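Clearing the small bedroom

The bedroom at the back of the flat in Erkberg has been on my list since July. It is a small room with a bed along the wall, a white two-drawer unit beside it, and more soft toys than anyone has slept with in years.

I started with the drawers. The top one was mostly odd socks and chargers. The lower one had school papers, two torches and the receipt for a Hollow lamp we no longer own. It took 15 minutes to empty both and a good deal longer to decide what went back in. Everything off the top had to go somewhere else, and I would like that surface to stay clear.

The bin came next. I keep it next to the drawers while I sort, so sweet wrappers and scraps of paper don't end up back in with the socks.

The bed I left more or less alone. The blue blanket is staying, and so are the plush toys by the wall. Filip has agreed to give away 12 others, though he hasn't said which. Under the bed is a job for another evening.

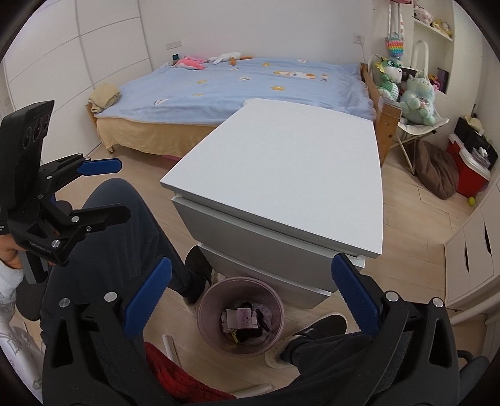

The drawers and the bed, both times.

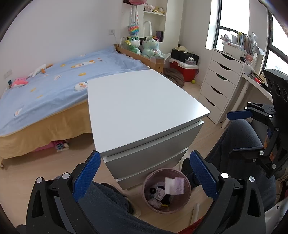
Hrvoje Kovačević wrote to say that he would do under the bed first, as whatever comes out of there always ends up in the drawers. He also puts soft toys in a pillowcase with a zip and keeps it on top of the wardrobe for 2 months, and anything not asked for by then goes to the charity shop.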